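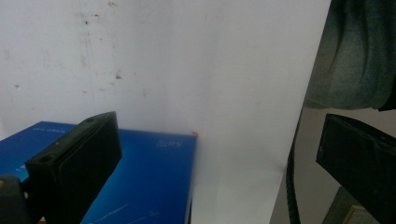 Kerell White Back Sheet, Pre-Owned

Sold by Gudmont Shop and Storage Equipment
Pack of three: $267
Full pallet: $2,439
Condition: used, light to moderate marks
Availability: in stock, limited quantity

Product Details

The Kerell back sheet is a plain white upright sheet for the rear of a packing table, stock shelf or display counter. It gives you a pale, even surface behind boxed goods, so labels and box colors are easier to pick out. It also keeps small items from sliding off the back of the table.

These sheets came out of the Mahmoudi stockroom when it closed, and they are sold as they were taken down. We have dusted them. We have not repainted, patched or trimmed any of them.

Both faces can be used. If one side has more marks than you like, turn the sheet around. There is no printing or branding on either face.

Condition

Expect signs of use on every sheet. The usual marks are small brown or gray specks and smudges, often grouped toward one side or near the top. Some sheets have a faint crease or seam running up and down. The white is not perfectly uniform from sheet to sheet, and older ones lean toward off-white. If you need a matched set for a long run of tables, order new sheets instead.

Sheets with broken corners, holes or bowing have been taken out of the lot.

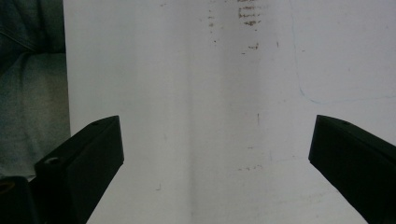
Off-white surface with small reddish-brown marks, close up.

Common Uses

Behind a packing table. Stand the sheet along the back edge and keep your open cartons in front of it.

Shelf backing. Use it on open shelving to stop boxes from pushing through into the next aisle.

Product counter. A single sheet makes a simple background for boxed stock. Dark or strongly colored packaging shows up well against it.

Sorting area. Place one between two work spots to keep orders apart.

Fitting

The sheet does not stand up by itself. It needs a rail, a slot or a pair of clamps along the bottom edge. The Zosix table rail is sold separately and fits most straight-edged tables. One rail holds one sheet. Slide the rail onto the table, tighten both screws by hand, then lower the sheet into the channel. Check that it sits flat before you put any weight against it.

For shelves, use the Zosix clip set. Put clips at the top and the bottom. Do not lean heavy cartons on a sheet that is held only at the bottom.

Do not use this product outdoors or close to a heater.

Cleaning

Wipe with a soft damp cloth and a small amount of dish soap, then dry with a clean towel. Work from the top down. Most loose dirt will come off this way. Older marks may stay. Do not use scouring pads or strong solvents, which dull the surface and make it pick up dirt faster.

What You Get

Pack of three sheets, wrapped together
Paper layer between sheets
One printed fitting guide per pack

Rails, clips, tables, shelves and boxed goods are not included.

Shipping and Pickup

Orders over $500 ship free by ground freight within the lower 48 states. Smaller orders are charged by weight at checkout. Full pallets need a loading dock or a forklift at the delivery address. If you have neither, choose lift gate service when you order.

Pickup is free at the Gudmont warehouse. Bring a van or a truck with a flat bed at least as long as the sheet, and something to tie the load down.

Returns

Unused packs can be sent back in their original wrapping. The buyer pays return freight. Marks of the kind listed under Condition are not treated as a fault. If a sheet arrives cracked or bent, tell us before you fit it and keep the wrapping until we reply.

Related Items

Zosix table rail
Zosix shelf clip set
Kerell White Back Sheet, new, sold singly

Page last updated 17 March 2021. Prices are good through the end of April.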